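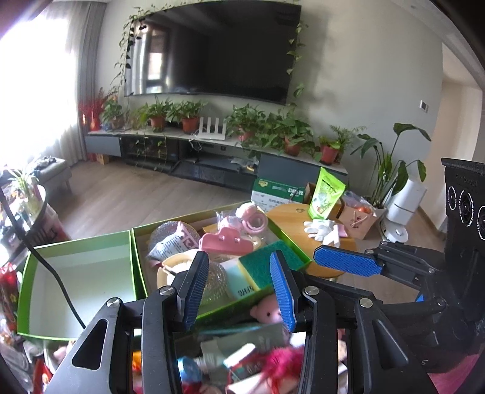
Photo: Irkness Picture Library

Chapter 13
Light, and Where Plants Find It

I killed my first houseplant with kindness and a dark hallway. I watered it every morning, talked to it, turned the pot so its best side faced the door, and by December it was a stick. The hallway had no window at all (I know, I know). I was a grown adult with a biology degree!

So let's talk about light. In the last chapter we followed water up from the roots, and now we get to the part I like best, which is what leaves do once the water arrives. Plenty of popular houseplants, pothos included, are vines that grow in the shade of taller trees in the wild, and that's why they put up with living rooms so well. Putting up with a room still takes some light, though, and a spot a few steps back from a window gets far less of it than your eyes tell you. Eyes adjust. Leaves have to work with what lands on them.

When I taught this unit in Seltach, we carried a cheap light meter from the windowsill to the back wall and wrote down what it said. The sill read 379 on the meter's scale and the back wall read 66, and the whole class was sure I'd broken it. You'll do the same thing in Activity 2, so borrow a meter now if your school has one.

Before you read on, pick a plant you walk past every day and jot down where its light comes from and which way it leans. Keep the note handy. We'll need it when we get to stems that bend, and again when we meet the shade growers of the Cunha valley.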